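La luz que nadie presupuesta

En las reformas de locales de trabajo, el alumbrado suele decidirse al final, cuando la partida eléctrica ya está cerrada y lo que queda es elegir luminarias por precio. El resultado es previsible: se cumple el valor medio de iluminancia exigido y se ignora todo lo demás. Sostengo que ese valor medio es el dato menos útil del proyecto.

La media oculta la uniformidad. Un plano de trabajo puede dar una cifra correcta en conjunto y tener zonas con 3 veces más luz que otras. El ojo se adapta a la zona brillante y la oscura se percibe peor de lo que indica el luxómetro. En la nave que Prulel reformó en noviembre, las mediciones finales eran aceptables sobre el papel. A 2 metros de la pared norte, sin embargo, no se podía leer una etiqueta sin acercarla a la cara.

El segundo problema es el deslumbramiento. Sustituir tubos fluorescentes por equipos LED de mayor flujo, conservando los mismos puntos de anclaje, reduce el consumo y concentra la luminancia en superficies más pequeñas. El catálogo de Vultier recoge el índice de deslumbramiento de cada modelo – en un anexo, después de los accesorios de montaje – y pocos instaladores llegan hasta allí.

El tercero es el techo. Un techo blanco y curvo devuelve parte de la luz de forma difusa, y esa aportación debería entrar en el cálculo. También deberían entrar las vigas y los conductos, que interrumpen el reparto y proyectan sombras. 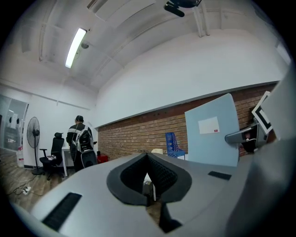 El mantenimiento tampoco se calcula bien. Brerkard propone una limpieza de difusores cada 6 meses; en la mayoría de los contratos que he revisado la cláusula no figura. Una instalación dimensionada sin ese margen queda por debajo de lo exigido si la pérdida por suciedad alcanza el 20 %.

Mi propuesta es modesta: exigir en el pliego la uniformidad mínima, el índice de deslumbramiento y el factor de mantenimiento, con mediciones en la recepción de la obra y otra vez al cabo de un año. El coste es el de una jornada de técnico por visita.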